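House Rules for Cribbage: Settling the Question of Muggins

The Monday card evening at my home has now run long enough to need written rules. For most of its life the group has relied on memory and on the good humor of its members. Both have served us well, but two newer players joined in August, and each had learned cribbage in a different household. It became clear within a few deals that we were playing several games at the same table. I have therefore set out below the rules we agreed upon, together with the reasoning behind the ones that caused discussion.

I should state at the outset that none of this is meant as a correction of how other people play. Cribbage has been passed down through families for a very long time, and it has picked up local habits along the way. Readers who already have a settled set of rules are encouraged to keep them.

The basic game

We play to 121 points, twice around the board. With two players, each is dealt six cards and places two in the crib. With three players, each is dealt five cards, one further card is dealt directly to the crib, and each player discards one. With four players, we play in partnerships, partners seated opposite each other, five cards dealt to each and one discarded.

The cut for first deal goes to the lowest card, with aces counting low. If the cut is tied, the tied players cut again. The starter card is turned by the dealer after the player to the left has cut the pack. If the starter is a jack, the dealer takes two points at once. We ask that these points be pegged before the first card is played. A dealer who forgets has lost them.

Play then proceeds to the left in the ordinary way, with the running total spoken aloud after each card. Glykeria Tzanetos asked that this last point be written down in plain terms, and I agree with her. A total that is mumbled, or left for the others to work out, slows the game for everyone. The count may not go past 31. A player who cannot play says "go," and the last to play scores one point, or two for making 31 exactly.

The question of muggins

Muggins is the rule that allows an opponent to claim any points a player has failed to count in his or her own hand. In some households it is standard. In others it is considered poor manners. Our group was divided on it for a considerable time.

Makis Kontogiannis was in favor from the beginning. His position was that counting the hand is part of the skill of the game, and that a player who overlooks a fifteen has made an error in the same sense as a player who leads a five. Zyanya Jaramillo took the opposite view. She had taught the game to both of her children and had seen how quickly a beginner becomes discouraged when points are taken away by someone more practiced.

I found merit in both arguments. The rule we adopted is a compromise. Muggins is in force only when every player at the table has agreed to it before the first deal. If one person declines, it is not used, and no explanation is asked for. When it is in force, the player counting must state a final total and peg it before any claim can be made. Interrupting a count that is still under way is not permitted, and a person who does so gives up the right to claim on that hand.

We have since played under both conditions on many evenings. The games with muggins are quieter and somewhat slower. The games without it allow for more conversation, and I confess that I now prefer them. 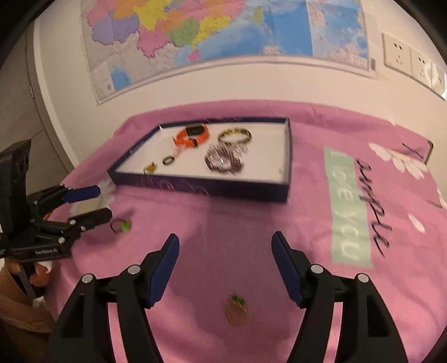
The box of jewelry on the pink tablecloth.

Counting the hand

Disagreements over the count are common among newer players, and nearly all of them come from counting in no fixed order. We recommend the following order, though we do not require it: fifteens first, then pairs, then runs, then the flush, then the jack that matches the suit of the starter.

A flush of four cards in the hand scores four points, and five if the starter matches. In the crib, only a flush of all five cards is counted. This was new to Fotini Alexiou, who had played for years with a four-card flush allowed in the crib. She accepted the change with grace, although she does still mention it.

The non-dealer always counts first. This matters a great deal near the end of a game, when both sides may be holding enough points to go out. In a three-handed or four-handed game, counting begins at the dealer's left and ends with the dealer, who counts the crib last of all.

Misdeals and exposed cards

If a card is exposed by the dealer during the deal, the pack is gathered, shuffled and dealt again by the same person. If a player exposes his or her own card, the deal stands. If the wrong number of cards is discovered before the starter is turned, the deal is void. After that point, we ask the player at fault to accept a penalty of two points to each opponent, and the hand is dealt again.

Skunks and match scoring

A player who finishes with 90 points or fewer has been skunked, and the loss counts as two games. We do not recognize the double skunk. Roald Haugen proposed it and was outvoted, four to one. Our usual evening is a best of three, and with a skunk in the first game the match can end sooner than the coffee is ready. In that event we simply begin another.

Conduct at the table

Pegs are moved only by the player who scored. Once the rear peg has been lifted and placed ahead, the score is considered final, except that an overcount noticed by an opponent before the next card is played must be put right. Discards to the crib are placed face down and are not looked at again before the crib is counted, including by the person who made them.

Phones are kept off the card table. Food is welcome on the side table, where it will not come into contact with the cards.

I will bring two printed copies of these rules on Monday. Anyone who wishes to propose a change to the rule on exposed cards should do so before we cut for deal, as Fotini has already told me that she has one in mind.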